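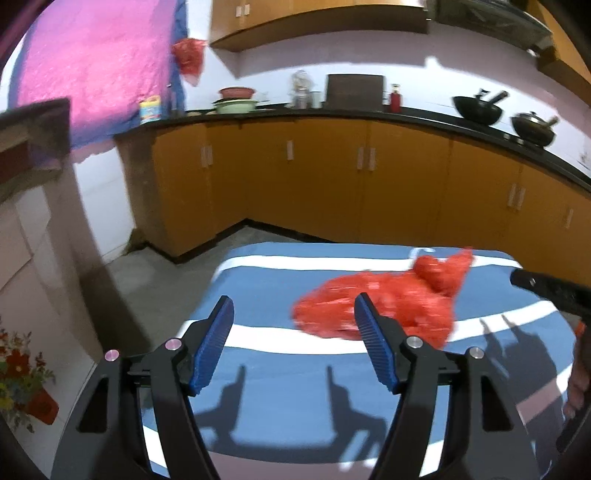 4. Clearing the table and folding the cover

Do this before the Fernum extension leaf goes in. Cover still on, leaf won't lock.

1. Pick up loose bags and wrappers first. Plastic bags — flatten, press the air out, fold in thirds. Torn ones go in the trash.
2. Shake crumbs toward the middle. Not onto the floor.
3. Lift the cover by two corners. Fold along the stripes, long side first.
4. Wipe the top with a damp cloth. Leave it 30 minutes before you put anything back.

Note: striped covers go back on with the stripes running the same way as befor. Paula Filip has the spare, size 300.

CAUTION: never pull the cover out from under dishes or a hot pot.

CAUTION: no bags near the stove, full or empty. They melt fast and the smell stays.

5. Fitting the leaf

1. Two people. One each end.
2. Slide the Deltex catches open — both, not just the near one.
3. Pull untill it stops. Drop the leaf in, close catches.

Catch stiff? See page 91. Don't oil it.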